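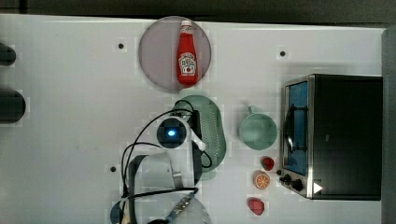
斯特基内（Stekine），19/05/2020

机械臂为什么会停下来

Telari实验室的机械臂做的是整理桌面的工作：把碗、杯子、瓶子和小块的食物模型从一个位置移到另一个位置。今年2月的一轮测试中，它一共执行了300次抓取任务，完成263次，另外37次没有完成。没有完成的任务里，有15次属于同一类情况：机械臂在下降途中或下降之后突然停住，控制屏幕显示“保护性停止”，必须有人检查并解除，它才能继续。

本文说明这15次停止的原因，以及实验室后来改了哪些地方。

一、什么叫保护性停止

机械臂的每个关节里都有电动机。电动机转动时需要电流，推的东西越重，需要的电流越大。控制器在每一个瞬间都会做一次计算：按照现在的姿势和速度，电动机应该用多大的力？然后它把算出来的数值和测到的数值作比较。

两个数值差不多，机械臂继续运动。差得太多，控制器就判断手臂碰到了计划以外的东西，可能是桌子，可能是箱子，也可能是人的手。控制器无法分辨碰到的是哪一种，所以处理方法只有一种：停止运动，保持当前姿势，报告故障。

你可以用自己的手臂理解这个过程。闭上眼睛，慢慢把手往下放。手碰到桌面时，你会感觉到一股向上的力，于是停下来。你没有看见桌子，力的变化告诉了你。

保护性停止和急停按钮是两件事。急停按钮由人按下，通常是红色的，装在操作的人伸手就能够到的地方。保护性停止由控制器自己触发。

二、第一次发现问题

第一次停止发生在抓碗的时候。夹爪的两根手指本来应该跨在碗边的两侧，一根在里，一根在外，然后合拢。那一次，手指没有跨过碗边，外侧那根一直往下走，顶住了桌面。关节电流升高，控制器切断了运动。

操作员按照规定先观察，再拍照，然后保存运行记录，最后才把手臂升起来。碗没有损坏，手指的尖端留下了一道擦痕。

运行记录是一张很长的表，每一行写着一个时刻的关节角度、电流和夹爪高度。从表里可以看出，控制器给出的目标高度比正确高度低了三毫米。三毫米大约是两枚硬币叠起来的厚度，看上去很小。可是桌面是硬的，手指也是硬的，往下多走三毫米，就会产生很大的力。

三、高度是怎样测错的

机械臂没有尺子。它靠相机估计物体在哪里、有多高。

有一类相机除了拍颜色，还能测距离，叫作深度相机。常见的一种做法是用两个镜头从稍微不同的位置看同一个物体，比较两幅画面的差别，再算出距离。人的两只眼睛也有类似的作用。你可以伸出一根手指，轮流闭上左眼和右眼，手指看上去会左右跳动。手指离脸越近，跳动的幅度越大。

这种方法需要在物体表面找到可以辨认的点。印着字和图案的瓶子很好辨认，字的边缘、图案的轮廓都能用来对照。不透明的杯子也还可以。

半透明的碗和盘子就困难得多。一部分光从表面反射回来，另一部分光穿过去，照到下面的桌面，再返回相机。相机收到的是两种光混在一起的结果，有时会把下面桌面的距离当作碗的距离。这样算出来的碗边就偏低，夹爪也跟着走得偏低。
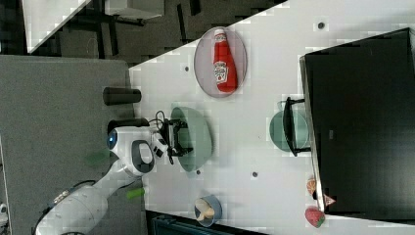

工作台：夹爪位于浅绿色半透明的碗上方，番茄酱瓶横放在圆盘上。

四、怎样确认是这个原因

一种解释听起来合理，还需要用测试来检验。实验室用的办法叫作“一次只改一个条件”。

先保持碗的位置不变，保持灯光不变，保持程序不变，只在碗边贴一圈不透明的纸胶带。如果高度测错和半透明材料有关，贴上胶带以后，读数就应该恢复正常。

测试结果符合这个判断。贴胶带时，碗边高度的读数稳定；揭掉胶带，读数又开始上下变动，而且多数偏低。

随后又检查了另外两个可能的原因。

第一个是相机的固定位置。相机如果松动，所有物体的高度都会一起出错，瓶子和杯子也不例外。记录显示瓶子的高度是准的，这个原因可以排除。

第二个是线缆。手腕附近的线缆要留出一段弧度，手腕转动时才有余量。留得太短会拉紧，留得太长可能挂住别的东西，两种情况都会让关节受到多余的力，也会引起保护性停止。检查记录以后发现，15次停止里有14次出现在抓半透明物品时，剩下的一次出现在手腕转到极限角度时。那一次确实由线缆拉紧造成，和高度无关。

所以，看起来相同的故障，原因不一定相同。屏幕上显示的都是“保护性停止”，要分开它们，只能逐次查看记录。

五、改了什么

改动一：给高度设下限。夹爪可以到达的最低点写进程序，固定在桌面以上。相机报告的数值再低，手臂也不会越过这条线。下限由人用量具测量桌面后输入，不依靠相机。

改动二：最后一段慢速下降。接近物体时，速度降低。手指碰到东西后，控制器有更多的时间作出反应，撞击的力也更小。代价是每次抓取的时间变长。

改动三：多看一次。对于半透明物品，相机在两个不同的位置各测一次。两次结果相差太大时，手臂不下降，先退回等待位置，请操作员确认。

改动四：重新固定线缆。线缆夹换了位置，手腕的最大转动角度也在程序里调小了一些。新的线缆夹由Ramanauskas工厂加工。

记录软件Nukel也作了更新。旧版本只保存停止前很短一段时间的数据，新版本保存整个抓取过程，并且把相机测得的高度和夹爪的实际高度写在同一张表里，检查时不用再对照两个文件。

这些改动不能保证手臂以后不再停止。没有完成的37次任务里，另外22次是夹空或者中途滑落，原因与这里讲的不同，还在分析。

六、停止以后，人应该怎么做

机械臂停住不动，不等于已经断电。电动机可能仍然在用力保持姿势，夹爪里也可能还夹着东西。实验室的规定如下：

手和头不进入手臂能够到达的范围。
不去拉夹爪里的物品。
先由操作员查看屏幕上的故障代码。
保存记录之后再解除停止。
解除以后，第一个动作用最低速度执行，方向朝上。
同一个位置连续停止两次，当天不再继续，交给维护人员检查。

如果你在学校或者展览上看到机械臂停在半空，请留在围栏或地面标线以外，告诉旁边的工作人员。

七、词语说明

夹爪：装在机械臂末端、用来抓东西的部分。本文里的夹爪有两根手指。

关节：机械臂上可以转动的连接处。

控制器：计算并指挥每个关节怎样运动的计算机。

深度相机：可以测量物体距离的相机。

半透明：一部分光能够穿过，但看不清后面的东西，例如磨砂塑料。

运行记录：机器工作时自动保存的数据，按时间顺序排列。

余量：特意多留出来的一部分长度、时间或空间。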